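We spend a lot of lunch hours at this magazine arguing about starships, and last Friday's fight was over the Hokwood – the big ugly cargo hauler from the Tilon books. Somebody asked what 300 crew members do with their garbage on a six-year run, and that was it, nobody touched their sandwiches.

Think about it! These are people who can fold space, and in 2000 pages of story we get exactly one mention of a trash chute (the hero hides in it, of course).

14 shares 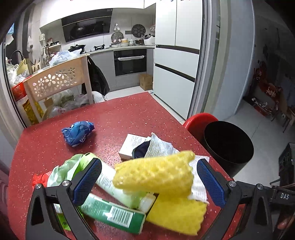 Yellow foam and a couple of tubes on a red tabletop.

My theory is that the Hokwood recycles everything. The second book says the ship leaves Nitimine with supplies for 99 days, and the trip to Løken takes years, so where's dinner coming from? Somewhere below decks there has to be a machine turning old socks into soup. I'd love a whole chapter on it, and I'm told that's a minority view.

The other camp in the office says they just blow it out the airlock. I hate this answer – a warship is supposed to be sneaking up behind them for most of book three, and you don't hide from anybody with a trail of potato peels stretching back to your home port. Give the enemy captain a little credit.

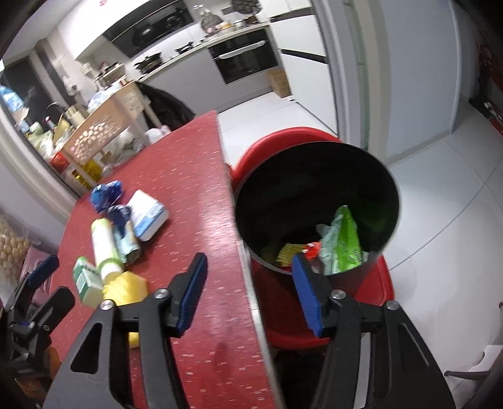

And then there's the smell. The author loves telling us how the engines sound and what the stars look like, but we never find out what it's like to walk down a hallway on that ship in year four. I bet the new recruits gag for up to 6 weeks and then stop noticing, the way you do with a roommate's gym bag.
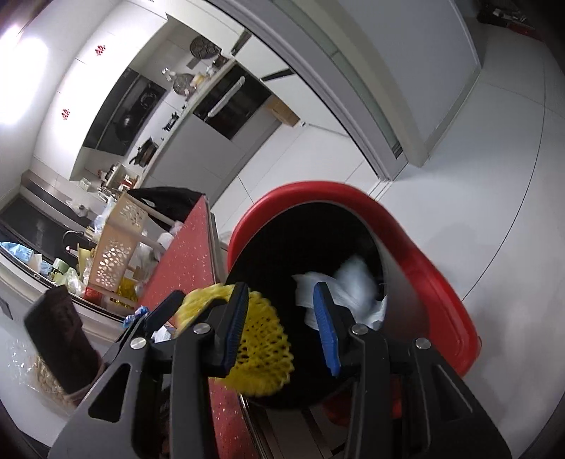
Foam netting over a red-rimmed trash can.

The next Tilon book is due in July, and I've already asked for the review copy. If there's a sanitation officer in it, even for one page, I'm giving it an extra star.

6 comments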